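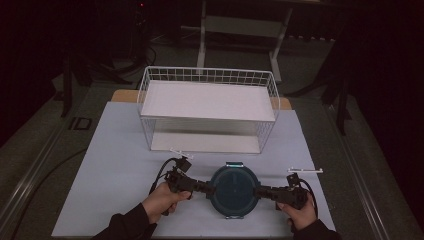
29 April 2024

I have a proper job title now. Lucimara Guimarães put it on the rota at Pronitz as "demonstrator", which sounds like I sell vegetable peelers in a shopping centre. What I do is stand at a table in a dim room with a gripper in each hand, being a good example to a computer.

The current task involves a wire basket with two levels and a round food container with a clip-on lid. I handle the thing, the grippers record how I handled it, and at some later date a model called Jultden is supposed to have picked up the general idea. My mother tells people I teach. I haven't corrected her.

The total stood at 831 episodes when I started and it is 3252 this morning, so I have spent a good part of the spring with one basket. I have opinions on it. The lower level is fussier than the top, because you have to come in from the front and keep your wrists flat, and mine would much rather not.
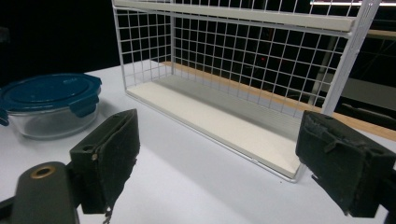 What the gripper sees: basket, blue-lidded container and its own fingers.

Washington Fagundes looks after the data and has a short list of sins. Don't hurry. Don't dither either, as the model will learn to dither. If you fumble, carry on and recover, then mark it, because a clean recovery is worth having. He threw out 4 of mine last week for what he called "flourishes". I had been setting the lid down with a little twist at the end. It felt professional! 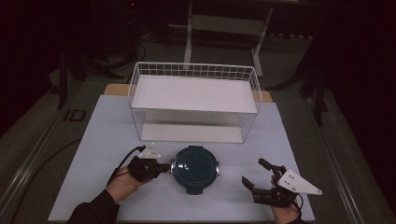 The other rule is variety, and I find that one harder than the wrists. Left to myself I put the container in the same spot every time, like a mug on a desk. Aparecida Quintana now reads me a starting position off a sheet before each go, and I do as I'm told. She also does three sessions a week herself and is better at it than me, which she mentions.

We carry on with the basket into May, then there is talk of cutlery. Arlindo Andrade has already asked whether anyone minds forks.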